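Budget and kit list, second draft

So this is the part of the report I was dreading, and it ended up being my favourite bit! Our project at Hendgate is planning what the department should buy to collect handling data with hand-held grippers, and I got the money side. The ceiling was £2965 for the whole lot, which sounds like loads until you start filling in a spreadsheet.

I split the list into things we can't work without and things that would be nice. Grippers come first, obviously. I had two quotes, one from Plirden and one from Zovivov. Plirden came out £357 dearer for a pair, but their price included spare finger pads and the marker cubes, and Zovivov wanted extra for both (plus delivery, which I only spotted on page two of the quote). I went with Plirden in the end. My first draft had the cheaper pair in it and I had to redo nearly every line underneath, so learn from me and read the small print.

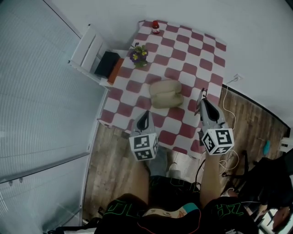

Do we need to buy two grippers, or would one do to start with?

Two is what I've budgeted for. Lots of the tasks on our list need both hands, and Plirden's price for a single one is more than half the price of the pair.

Next, the boring stuff, which I nearly forgot completely. Cables! I've put in 5 spare ones, and an extension lead for each table so we can set up wherever there's room. Then there's the box of things to handle. I'd planned to order a proper object set from Roman, but it had an 18 week wait and we start in January, so I've moved that money to a small pot for household bits. Soft things, bottles, a plant or two, tablecloths with different patterns. All easy to replace if they get squashed.

Storage is still up in the air. I'd like a lockable cupboard (my supervisor thinks a shelf is fine), so it's sitting in the "nice to have" column until the delivery costs are confirmed.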